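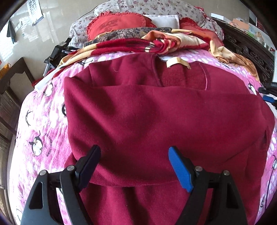 Gripper open above a folded fleece hoodie, fingers spread apart.

How to find and fix a double pick on soft cloth

A double pick is when the fingers take the cloth you want and also the sheet below it. In July we had 23 of them in 200 recordings for the Wulis folding project, and the arm trained on these recordings learned the same mistake. On its first day it pulled a whole bedcover to the floor, together with the tray of tools that stood on it. After that we wrote this procedure.

Part 1. Check the recordings

Start with the width of the jaws. Plot it for each grip and look at the moment when the fingers stop. One layer of fleece gives a short flat line. If the line stops early and then climbs a little, mark the recording and watch it at slow speed.

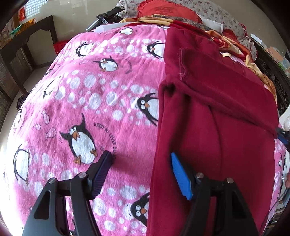 While you watch, follow the print of the bedding and not the cloth. A printed sheet is very useful for this work, as any small pull bends the pattern near the finger. If the pattern moves together with the cloth for more than a few frames, count it as a double pick. Do not cut out only the bad seconds. We tried this with recording 1668 and the arm learned to jump.

Write the result in the log with the name of the operator. It is not for blame — some people press lower than others, and they should know it.

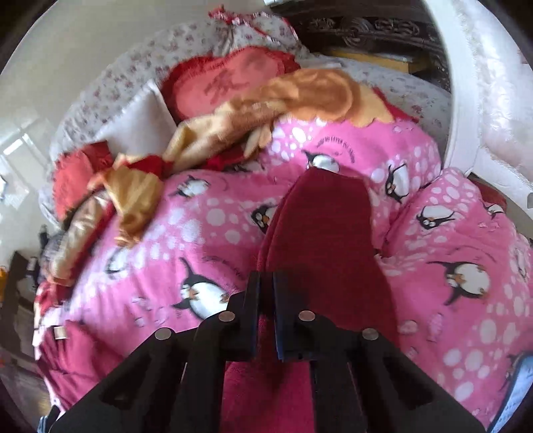

Raili Koivisto wrote to us that the width plot missed half of her cases, as thin cotton hardly changes the line. She looks at the motor current during the lift. We agree with her for thin cloth, but hand-held grippers like ours have no motor, so there the video must decide.

Part 2. Change the grip

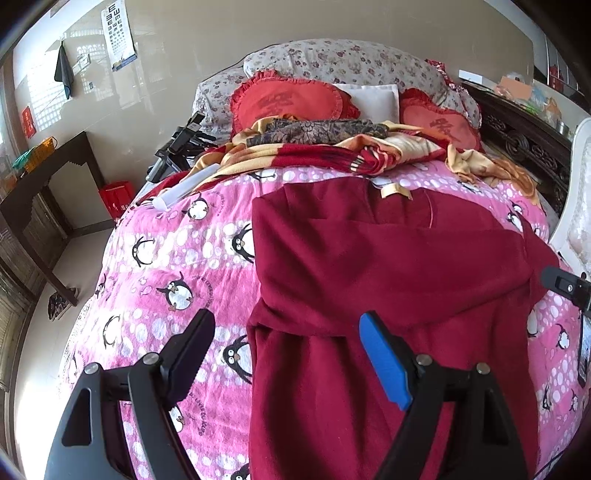
Reading time: 1 minute

1. Choose a thick fold or a rolled edge. Do not begin at a flat corner.
2. Come in from the side, with the fingers low and almost parallel to the bed.
3. Stop when the lower finger touches the cloth. Do not press down into the mattress.
4. Close slowly, lift by the width of one finger, and wait one second.
5. If the sheet rises too, open the fingers and begin again. Keep the failed try in a separate folder.

Before you let the arm repeat the task, remove everything hard from the bed and keep one person at the stop button. Shabani Koech also lowered our limit for pulling force, and it stopped the arm twice in the next 50 runs.

Last changed August 3, 2022, by Rui Garcia. The step about waiting one second is new.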